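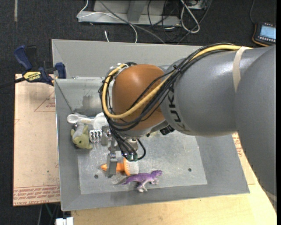 About us

Nornevier is a small cooking school in the old part of Stevgate, up one flight of stairs over the shoe repair. Two kitchens, one long table, a pantry that's never as tidy as we'd like. Evening classes, weekend classes, a summer program for kids. We also rent out the small kitchen in the mornings – more on that below.

How it started

Soup, mostly. The first class was a soup night in a borrowed church kitchen, six people, one good knife between us. Everybody brought a jar to take some home. The next month twice as many came and we ran out of bowls. Moved to Aasen Street after that, stayed there until the roof went, then found the place we're in now. It was a dance studio before. The floor is still springy near the windows and there's a mirror in the hallway we never took down.

What we teach

Everyday food. Bread, beans, stock, roast chicken, what to do with a cabbage. Knife skills every month, always full, so sign up early. Some baking. Pasta in the winter. Canning starts in May with rhubarb and runs until the tomatoes are done.

We don't do wedding cakes or sugar work. There's a very good place across the river for that and we'll happily give you their number.

Classes run from 6:30 to 9 in the evening. You cook, then you sit down and eat what you cooked. Please come hungry. People still show up having had dinner and we don't understand it.

Sizes and prices

Twelve people in the big kitchen, six in the small one. A single evening is $48. The full bread course is $275 and covers flour, a banner basket and your own jar of starter. Aprons are here, you don't need to bring one. Closed shoes please, and tie long hair back.

If money is tight, write to us. We keep two spots in every class at half price and there's no form to fill out. Just ask.

The Claltari oven

People ask about the oven so here goes. It's a Claltari deck oven, secondhand, from a bakery that was closing. We paid $3885 for it, and then a good bit more to get it up the stairs, and that part we'd rather not go into. It takes 20 loaves at a time. Runs hot on the left. Regulars know to turn their trays at the halfway mark, newcomers get told, and then somebody burns a tray of rolls anyway. They still get eaten.

Kids in the summer

Ages eight to thirteen, mornings only, one week at a time. They make lunch for each other. By the end of the week most can do an omelet, a salad dressing and a decent flatbread without help. Real knives, small ones, with a teacher at each table. Tell us about allergies when you sign up, not on the first mroning. We have a nut-free week as well, ask which one.

Renting the small kitchen

Mornings from 7 to 11. Four burners, one regular oven, a big sink, shelf space in the walk-in if you label your things. Mostly people who sell at the market – a jam maker, two sisters' worth of dumplings, granola. You clean up after yourself and leave the drains clear. The big oven isn't part of the rental. Please don't ask, the insurance is very clear.

Who teaches

A handful of us, all part time. One used to cook on ferries, one ran a school cafeteria for years, one came in as a student on the bread course and kept coming back. Guest teachers now and then for things we don't know well enough ourselves, like fermenting or proper dosas.

Finding us

Green door next to the shoe repair, ring the top bell. No elevator, sorry. If stairs are a problem get in touch, we do a few classes a year in a ground floor kitchen nearby and can tell you when the next one is. Street parking is free after 6. Bikes go in the back yard, gate code is in your confirmation email.

Email is better than the phone. If we're teaching we won't pick up, hands full of dough. We answer most things the next morning.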